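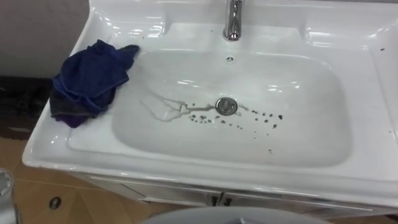

Washroom and sink check, Barros wing, Plistby guest house
Wednesday round, 9:20 a.m.
Checked by: Intan Jugah
Read by: Ignacio Aguirre

1. Basin surface
Pass. I love this sink! The white ceramic still has a lovely shine, and I felt all along the rim and the front lip for chips with no snags anywhere.

2. Basin floor
Needs cleaning. Small dark specks around the drain, most of them to the right of it, and a few toward the front. Could be grit or coffee grounds. There's also a thin trail of water going off to the left. Lift the specks out with a paper towel before rinsing so they don't go down the pipe.

3. Drain stopper
Pass. Moves freely, seats well, held a half basin for five minutes while I did the mirrors. (Checked this after the specks were out.)

4. Overflow
Pass. Poured a jug in up to the hole and it took the water right away. Great news after the trouble we had in August.

5. Faucet
Pass. Chrome is bright, base is tight, no drip after shutoff. Hot side came up in 20 seconds, the best time on the whole floor!

6. Hot water temperature
129 at the tap. Too hot for a guest sink, please turn the mixing valve down and test again. Put the warning card up until then.

7. Cloths and supplies
Comment. Navy cloth left bunched up on the left ledge, hanging a little over the basin. Cloths go on the hook or in the wash bin, please, and a fresh one for each room. The Cleltodach cream cleaner is nearly out, 200 ml left in the cupboard.

8. Under the sink
Pass. Trap and both shutoff valves dry to the touch. Somebody has labeled the valves, and the labels are so clear! Can we have them in the Rarnham wing too?

9. Floor and mat
Pass. Mat lies flat, no puddles.

Result: open on items 2, 6 and 7.

Note from Ignacio: Valve is on my list for this afternoon. Specks wiped out, basin rinsed, cloth in the wash. Happy to do the Rarnham labels, just send me the room numbers. Cleaner ordered, the 800 ml bottle this time.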